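About Titdale

Titdale records demonstrations of manual laboratory work and trains robot controllers on them. The work is done by people driving an arm, either by holding it and moving it through the task or by operating it from a second, smaller arm at the next bench. We do not sell arms. We supply recorded demonstrations, the controllers trained on them, and the paperwork that lets a customer repeat both on their own equipment.

The company was started by Benvinda Veloso and Arlindo Marinho, who had shared an office at a contract testing lab and had both grown tired of rewriting waypoint programs every time a rack was moved. Their first product was a logging tool called Graris. It is still the program every operator here opens in the morning, although very little of the original code is left in it.

What we do

Most of our customers run small wet labs: water testing, coatings, food chemistry, teaching labs. Their tasks are short and varied, and few of them are repeated often enough to justify a fixed automation cell. Typical requests are stirring, transferring a solid from a weighing boat, placing and removing lids, swapping racks, and wiping down a surface between samples.

A customer sends us the written procedure and, where possible, the glassware. We break the procedure into segments that one operator can perform without letting go of the controls. Each segment gets a start condition, an end condition and a list of faults that void the take. Only then does anyone touch an arm.

How a task is shown

Two methods are in use. In hand guiding, the operator holds the arm behind the wrist with the motors set to compensate for gravity, and moves it directly. It is quick to learn and gives good contact forces, but the operator's hands and sleeves get into the overhead views. In remote operation, the operator moves a leader arm and the working arm copies it. The views stay clean. The cost is a loss of feel, which matters most when the tool is long or brittle.

Our default is remote operation for anything involving glass and hand guiding for anything involving wiping or pressing. Operators may ask to change the method for a segment, and the change is logged with their initials.
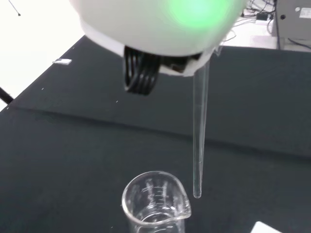

Stirring was the first task we offered as a standard item, and it remains the one we use to qualify new operators. The motion itself is simple. The difficulty is that the controller has to learn where the end of the tool is, and the tool is not part of the robot. A glass rod held almost straight down puts its tip a long way below the fingers, so a small error in wrist angle becomes a large one at the beaker. Clear glass against clear glass also gives the wrist camera little to work with beyond a few highlights and the thick rim of the beaker, and for that reason we record over a dark mat. The approach, with the tip in the air just above and to one side of the beaker, is labeled as its own segment. Contact with the rim voids a take, and so does any slip of the rod in the grip.

The standard stirring set contains 303 accepted takes by several operators. It includes changes in beaker position, spout direction and grip height on the rod. Rejected takes are kept in a separate archive and supplied on request -- customers who do their own training often want them.

Recording practice

Graris logs joint positions, gripper opening, commanded and measured motion, and all camera streams against a single clock. A take that shows a timing gap is flagged when it closes, and the operator decides on the spot whether to repeat it. We do not repair gaps by interpolation.

Sessions at the leader arm are limited to 60 minutes, after which the operator moves to review work. Operators do not review their own takes. A reviewer marks the segment boundaries, confirms the end condition and enters a fault code if there is one. Disagreements go to Sofia Moreira, and her ruling is written into the labeling guide if the case is likely to come up again. The guide currently has 139 entries. The longest one concerns droplets.

Speed is left to the operator within a set upper limit. We found early on that asking for slow, careful motion produced controllers that hesitated above the glassware and sometimes never went down. Operators are now told to work at the pace they would use with their own hands, less a little.

People

Benvinda Veloso runs the company and handles customer procedures. She trained as an analytical chemist.

Arlindo Marinho is responsible for the arms, leader arms and grippers, including the finger inserts we mold for thin tools.

Sofia Moreira manages operators, review and the labeling guide.

Zeyu Xie leads controller training and evaluation. Evaluation is done on an arm that was not used for recording, with glassware from a different batch.

Valter Morais maintains Graris and the storage behind it. Questions about file formats should go to him directly.

Operators are employed by the company and paid by the hour, with review time paid at the same rate as time on the arm. Most came from bench work. Prior experience with robots is not required and has not been a good predictor of how people do in qualification.

Limits

We do not record tasks with hazardous or controlled substances. Where a procedure calls for them, we use water or a dyed stand-in and state this in the data sheet. We do not record customer staff without their written consent. A controller trained on our takes will need some local demonstrations before it performs well at another site -- for stirring we recommend 24, made on the customer's own bench under its usual lighting.

Visits can be arranged on working days. Visitors may try the leader arm, with plastic beakers.

Related pages

Graris: file format and sample reader
Flustby leader arm: service notes
The Pinheiro rack-swap set
Labeling guide, public extract
Becoming an operator
Data sheet: stirring with a glass rod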